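The Rug Question, Continued

Last month's item on floor coverings brought in more mail than anything this newsletter has run since the parking survey, and most of it was longer than the item. I had asked, in passing, whether readers still keep rugs. Apparently you do. You also keep opinions about them, in bulk.

The residents of Ilberg Court have lived with bare boards in the shared hallways since the old runner was taken up in August. The runner was 51 feet long and had been down for 20 years, and when it was rolled up for the last time it took four people to get it around the corner by the mailboxes. One of them was me. I mention this only so that my shoulder gets into print somewhere.

Since then the hallway has sounded like a bowling alley. Everyone on the second floor now knows what time everyone else on the second floor gets home, and in what shoes. Mrs. Kapoor in 2C has asked me to pass along that she bears no grudge against whoever wears the clogs, but that she would like to meet them.

We got two quotes for a new runner. The first, from Wendar, came to $2,074 with fitting, binding and removal of the old one, which had already been removed. I pointed this out. They thanked me and sent a second copy of the same quote. The other firm, Vetby, wanted $600 less but could only offer what their salesman called "a heathered oatmeal," and I have seen what this building does to oatmeal. We have three dogs, a cello on wheels and a family of keen gardeners. Oatmeal would be over by Thanksgiving.

So we are back to the matter of color, on which your letters were firm and in complete disagreement. A summary follows, with names left off where the writer asked and in one case where the writer should have.

Several people want red, on the grounds that hallways in good hotels are red. I have stayed in a few hotels with red hallways and remember mainly the ice machine. One reader wants dark blue and enclosed a sample cut from what looked very much like the inside of a closet. Two want stripes. A surprising number want "something like the old one," although no two of them agree on what color the old one was. I had walked on it twice a day for nine years and would have said green. The piece I kept for the boiler room door is gray.

Zlatko Dimitrov on the third floor, who sold carpet for most of his working life and had until now kept it quiet, wrote the most useful letter of the lot. His view is that a hallway floor should be the color of whatever gets dropped on it. Mud, coffee, leaves, dog. He says people come into a showroom wanting the color they would like their lives to be, and then spend ten years on their knees with a sponge. What they should buy is a fleck, meaning a mixed yarn in several browns with no clear pattern, so that the eye has nothing to compare the stain against. He sold miles of it. He says it was never once anybody's first choice and that he never had a complaint.
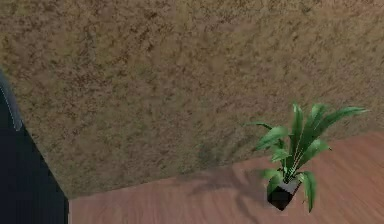

I took this to the building meeting, where it was received about as warmly as you would expect for a color scheme based on dirt. The red party pointed out that a hallway is the first thing a visitor sees. Mr. Dimitrov answered that the first thing a visitor to this building sees is the bike with no front wheel. There was a pause while we all thought about the bike. If it is yours, please get in touch.

We did settle a few smaller things. The new runner will stop short of the elevator, where the old one used to catch under the door and give everybody a bad morning. It will have a proper pad under it, thick enough to quiet the clogs. And it will be laid over the boards with grippers along the sides instead of being glued, so that the next group of people to carry it around the corner by the mailboxes will at least have a clean start. I do not plan to be one of them.

Samples are on the table in the laundry room, next to the lost socks. Please walk on them, in the shoes you would really wear, and write your apartment number beside the one you prefer. One vote per apartment. The sheet already shows three votes from 1A, all in the same purple pen, and I will be having a word.

If no color gets more than half the votes, we will go to a second round between the top two. If that is tied, the decision falls to me, and I should tell you now that I have been spending a lot of time with Mr. Dimitrov.

Elsewhere in the building: the dryer on the left is working again, the dryer on the right has taken this badly, and the person who borrowed the long ladder is asked to bring it back before the gutters need doing.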